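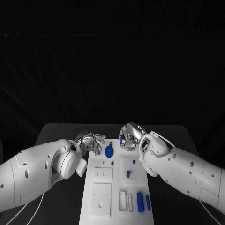
White board on a dark gray tabletop, black fabric behind.

Cillholm 400 Blackout Drape
Sold by Zidcombe

We were not in a hurry to stock another black curtain. Every supplier says theirs is the blackest, and most of them look fine until you put a lamp near them. The Cillholm 400 is a plain black drape for workshops, small stages and photo corners, and we think it does most of what the maker claims. Most, so read on.

"Wrinkle-free" is on the maker's label. It isn't. Ours came out of the bag with fold lines and still had faint ones after 4 days on the rail. A steamer sorted it out. If you don't own a steamer, plan on living with them.

"Fits any rail" is also a stretch. The top hem takes a Fleratex pole with room to spare, but the Falcão track needs its own hooks, sold separately, and they aren't cheap.

What we do like is the weight. It hangs straight without a bottom bar, and the stitching on the side hems is even. Dust shows up on it fast – any black cloth will do that – and a lint roller takes care of it.

Details
Color: black only
Top: open hem, no eyelets
Bottom: weighted hem
Care: cool wash, hang to dry, no tumble dryer
Returns: unused, in the original bag

400 or 401?
The 401 is the same cloth with eyelets and costs $9 more. Unless you hang from hooks or cord, we can't see a reason to pay for it.

Is it fireproof?
The maker says "flame resistant" and has yet to send us a certificate. Until one turns up, we won't sell it as such. If your venue asks for paperwork, buy something else.

The 400 is in stock now. The 401 is due back in June – the maker's date, so treat it with some caution.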